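La housse rose

juin – par Henrike Kuhlmann
2 commentaires – 40 partages

Le train part à six heures douze. Il est minuit passé et rien n'est plié.

Jeanne a vidé l'armoire d'un coup, par brassées, sans regarder. Les pulls par terre, contre le radiateur. Les chemises sur la chaise. Le reste, on verra. Elle a mis la radio, elle l'a coupée, elle l'a remise. Trop de bruit, pas assez. Dans la cuisine la bouilloire s'est arrêtée toute seule et elle l'a oubliée.

Forkstead, donc. Un poste, une chambre chez l'habitant, un bureau avec une fenêtre sur un parking. Elle avait dit oui au téléphone, debout, une chaussette à la main. Deux mille euros de prime d'installation, trois mille si elle restait l'hiver. Elle avait noté les chiffres au dos d'une enveloppe et puis l'enveloppe, perdue. Dans les cartons peut-être. Chez sa mère.

Une valise. Une seule, c'était la règle. La vieille Lanar de son père, celle dont la fermeture coince au coin et qu'il faut tenir avec le genou. Quarante litres ou kilos, elle ne sait jamais ce qu'ils comptent, les gens des trains.

Alors trier.

La robe du mariage de Claire – non. Le gilet gris, oui. Le gilet gris bis, troué au coude, oui aussi, tant pis. Les collants en boule. Un maillot de bain, pour quoi faire, là-bas ? Elle le garde quand même à la main un moment, le pose, le reprend, le fourre dans une botte.

Son père pliait tout en trois. Il étalait à plat, il lissait du tranchant de la main, du milieu vers les bords, et ensuite seulement il pliait. Il avait travaillé vingt ans chez Stöcker, aux expéditions, et il pliait ses mouchoirs comme on ferme un colis. Elle se moquait. Elle roulait ses affaires en boudin et elle s'asseyait dessus.

Minuit quarante. Il faudrait dormir. Il faudrait surtout apeler le taxi.

Sous les draps d'hiver, tout au fond, il restait du jean. Elle a tiré. C'est venu d'un bloc, lourd, raide, avec cette odeur d'armoire fermée. Elle l'a jeté sur le lit, sur le drap rose imprimé qu'elle ne prend pas, qu'elle laisse à Sofia avec le matelas et les dettes d'électricité. Et puis elle s'est arrêtée. Elle l'a étalé. À plat, du milieu vers les bords. La grande poche avec sa double couture claire, les petits points croisés dans le coin, ça elle aurait pu les suivre les yeux fermés. Elle y avait mis des billes, des tickets, une lettre une fois. Pas envoyée. 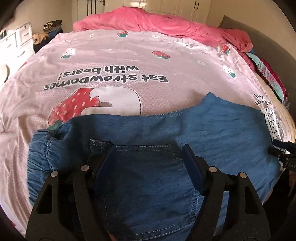
Prends-le, a dit Sofia depuis le couloir, tu vas le regretter sinon, moi j'ai laissé le mien à Travelitz et j'y pense encore. Et puis du jean ça se porte partout, ça sèche mal mais ça se porte partout. Et dépêche-toi, il est une heure.

Jeanne n'a pas répondu. Elle a passé la main dans la poche, jusqu'au fond, là où ça s'effiloche. Un peu de sable. Un bout de papier devenu feutre, illisible.

Ça pesait lourd. Ça prenait la place des deux gilets.

Elle a sorti les gilets.

Plié en trois, alors, pour voir. Mal, de travers, une manière de faire qui n'était pas la sienne. Ele l'a posé tout au-dessus, elle a rabattu le couvercle, mis le genou. La fermeture a coincé au coin. Elle a tiré plus fort, elle a juré, Sofia est venue s'asseoir sur la valise sans rien demander, sa tasse à la main – l'eau de la bouilloire, tiède.

– Ton taxi ?

– Merde. Le taxi.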